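Home
Entries
Archive
About

Search this diary... Go

June, 11 at night

Long day. Writing this with my shoes still on.

Woke up late, missed the first bus to Civedmont, caught the second one with toast in my hand. Rain all the way there. Left the umbrella on the seat, of course. That's 2 this year.

Work was work. The Grultent order came in short again and I spent most of the morning on the phone, being passed from one department to the next and then back to the first. Hold music with a flute in it. Finally got someone who could read a packing slip. They'll send the rest, they say. We'll see.

Lunch was crackers. Bad idea, I know. By four I had a headache and was thinking only of rice. Plain rice, butter, soy sauce, maybe an egg on top. It's funny what you want when you're tired -- never salad.

Stopped at Cheon on the way back. Wanted the big bag but couldn't face carrying it up the hill in the rain so got the small one, plus scallions, eggs, a jar of the chili crisp that was marked down. Forgot dish soap. Wrote dish soap on my hand when I got home so it'll probaly wash off in the shower.

Rice notes, for me, because I keep forgetting and then guessing:

-- the little cup is not a real cup. Stop using the real cup.
-- rinse till the water is mostly clear. Three goes, sometimes four. Tonight I got bored at three.
-- 700 ml of water was too much last time, we had porridge. Go by the line in the pot.
-- flatten the rice before closing the lid or one side comes out hard.
-- leave it alone ten minutes after the click. LEAVE IT ALONE.
-- wipe the lid plate after. All those tiny bumps hold on to starch and then it smells by the weekend.

I do like having a cooker again. The old Wandex pot on the stove burned every single time I sat down with a book, and I scrubbed that thing so much the bottom went thin. Should throw it out. Havent. It's under the sink with the other things I should throw out.
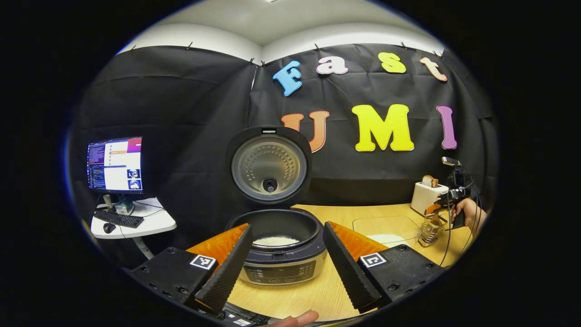
Lid up, white rice in the pot, not cooked yet.

Ate too late, naturally. Two bowls. Second one with way too much chili crisp and no regrets so far, ask me at 3 am.

Meant to do the bills and did the one, the water, and then put the rest back in the drawer. Also meant to call about the tooth. Tomorrow -- before the bus if I can get up. Put 200 aside for it just in case it's the bad kind.

Leftover rice in the blue tub, second shelf. Fried rice for lunch if I remember to take it with me. Set the alarm. Dish soap.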